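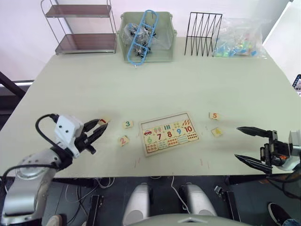
Section 4: Setting Up Your Tenance Story Player for the First Time

Welcome, and thank you for bringing a Tenance into your home! If you have already read Section 3 you will have the player out of its carton and the foam collar off the speaker. If the collar is still on, please go back and take it off before you plug anything in (it pulls straight up, and it is a little stubborn the first time).

You will want the player, the charging cable, one story card and your home Wi-Fi password. A pencil is handy too, for writing the player name on the inside cover of this guide.

Charging

1. Set the player on a firm, level surface with the round feet down. A shelf or a dresser is fine. Please don't charge it on a bed or under a blanket.

2. Lift the rubber flap on the back and push the cable in until you feel it click. The light on the front will glow amber.

3. Leave it alone until the light turns green. The first charge takes 4 hours, and we know that feels like forever when a small person is standing next to you asking if it's ready yet. Later charges are a good deal quicker.

CAUTION: Use only the cable supplied. Some phone chargers fit the socket but will not charge the player properly, and damage caused that way isn't covered by the warranty.

Connecting to Wi-Fi

4. Hold down the moon button for 10 seconds. You'll hear two chimes, and then a voice will read out the player's name. Write it down now, while you remember it.

5. On your phone, open the Isari app and tap Add a Player. Choose the name you just wrote down.

6. Type in your Wi-Fi password and tap Join. Capital letters matter. If the player plays one low note, the password didn't take, so try again from step 5.

NOTE: Model 645 joins 2.4 GHz networks only. If your router shows two network names, pick the one without "5G" at the end.

Playing the first story

7. Slide a story card into the slot on top, with the picture facing you. Cards for older players (the Fortin series) are a bit thicker and should not be forced in.

8. Turn the big dial to the right to start. Turn it further for more volume, or all the way back to the left to stop.

9. Set the bedtime limit in the app if you'd like one. When the limit is reached, the player finishes the chapter it's on and then fades out gently, so there's no sudden silence in the middle of a sentence.

The player can hold up to 700 minutes of stories in its memory, which will see most families through a long car trip with plenty to spare. Once a card has been played all the way through at home, it will play without Wi-Fi.

NOTE: If you bought your player before July, the app may ask to update it as soon as it connects. Please say yes, leave the cable in, and let it restart by itself. The light blinks blue while this is going on.

If the light blinks red at any point, turn to Section 9.

Text by Vasilică Pîrvu. Steps checked by Kasun Hettiarachchi. Revised May 21, 2024.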